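The Letter Drawer

Mar 25, 2023

Well friends, I finally did it. After putting it off since November I sat down and started answering my mail, the real kind, with stamps on it. I used to be so good about this! When my aunt Rita was alive we wrote back and forth every couple of weeks, and she would scold me in the P.S. if I was slow. Her letters were all about tomatoes and her neighbors and whatever she'd burned for supper, and I would give a great deal to have another one.

I still have hers, by the way. They live in the bottom drawer of the hall dresser, tied up by year, and every time I go in there for a light bulb I end up sitting on the floor for half an hour. My knees don't thank me for it.

Anyway, a few of you asked how I keep at it (or how I used to, before this winter). It's mostly a matter of having my things in one spot. A box with a lid, a pen I like, stamps, and the address book with the cover coming off. If I have to go hunting for any of it I'll wander off and start folding towels.
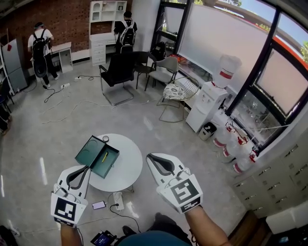 What I write about

Nothing much! I think people get scared off because they feel a letter has to have news in it. My old friend Teófilo Tello once sent me three pages about a squirrel getting into his porch ceiling, and I've read it out loud at two Thanksgivings. I start with the weather if I'm stuck, then what's on the stove, and by then I've usually remembered something I wanted to tell them.

I do try to answer whatever they asked me. It sounds like a small thing, but I keep their last letter open next to me while I write, and I go down it with my finger. Otherwise I'll chatter on for two sides and never once say how the hip is doing.

And I don't start over when I make a mess of a line. I cross it out and keep going. Brayden MacLeod, who taught me penmanship about a hundred years ago, would be horrified — he made us copy the whole page again for a single blot — but he isn't here to see it.

As for pens, I've gone back to a plain cheap one that doesn't skip. I was given a fountain pen when I retired and it is beautiful, and I got ink on the cat.
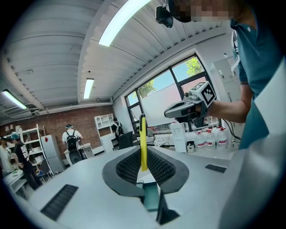
Vol. 3, No. 2

Some of you know I also put together a little family newsletter, and that number up there is for the cousins, who like to keep them in order. The spring one goes out as soon as I hear from the Plakham bunch about the reunion. If you're reading this, you owe me a paragraph and you know who you are.

In the meantime I have four letters sealed and sitting by the front door, and one more to the Fu family that I keep adding to. It's going to need extra postage at this rate. If you'd like to be on my list, send me your address the usual way, and please print it, my eyes aren't what they were.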